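Histach 핸드헬드 그리퍼 설정 안내서
7장. 장애 조치

7.3 조(jaw)가 닫히지 않는 경우(오류 E-30)

닫힘 명령 또는 트리거 입력 후에도 핑거가 열린 위치에 머물면 제어부가 E-30을 기록한다. 개정일 2021년 5월 15일 이후의 펌웨어에서는 오류 발생 시 구동 전류가 자동으로 차단된다. 이전 펌웨어는 자동 차단을 지원하지 않으므로 1단계를 반드시 수동으로 수행한다.

경고: 전원이 연결된 상태에서 두 핑거 사이에 손가락을 넣지 않는다. 걸림이 풀리는 순간 조가 예고 없이 닫힐 수 있다.

7.3.1 점검 자세

1. 전원 스위치를 끄고 배터리 커넥터를 분리한다.
2. 30초간 대기한다.
3. 그리퍼를 평평한 테이블 위로 가져가 핑거를 상판 가까이 낮춘다. 두 핑거 사이에 물체를 두지 않는다.
4. 조가 벌어진 상태에서 좌우 핑거의 안쪽 면과 윗면의 구멍을 확인한다.
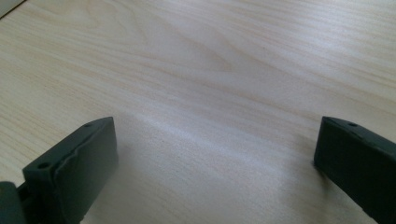 7.3.2 원인별 조치

1. 핑거 체결부: 고정 나사의 풀림을 확인한다. 풀린 나사는 동봉된 육각 렌치로 다시 조인다. 나사산이 손상된 핑거는 재사용하지 않는다.
2. 연결부: 핑거와 베이스 사이의 틈에 이물질이 있으면 마른 브러시로 제거한다. 윤활유는 도포하지 않는다.
3. 안쪽 면: 가장자리의 들뜸이나 돌기가 반대쪽 핑거와 간섭하는지 확인한다. 출력물 표면의 미세한 요철은 고장이 아니다.
4. 배터리 잔량: 80% 미만이면 충전 후 다시 시험한다.

주의: 핑거 끝을 상판에 누른 채 닫힘 명령을 내리면 마찰 부하로 동일한 오류가 발생한다. 시험 구동 전에 핑거가 표면에 눌려 있지 않은지 확인한다.

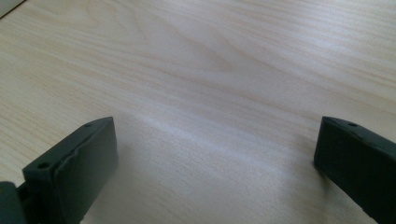

점검을 마치면 커넥터를 다시 연결하고 손을 뺀 상태에서 개폐를 8회 반복한다. 한 번이라도 중간에 멈추면 시험을 중단하고 전원을 끈다. 트리거를 계속 당겨 강제로 닫으려 하면 구동 기어가 손상될 수 있다.

참고: 좌우 핑거는 서로 바꾸어 장착할 수 없다. 교체 후에는 4장의 영점 설정을 다시 수행한다.

7.3.3 오류가 재발하는 경우

동일한 오류가 반복되면 장치에 사용 중지 표시를 부착하고 로그 파일을 저장한 뒤 Rernetti 기술지원부(담당: Armelle Leblanc)에 송부한다. 로그에는 오류 발생 직전의 전류값과 조 위치가 포함되어야 한다. 베이스 하우징은 사용자가 분해하지 않는다.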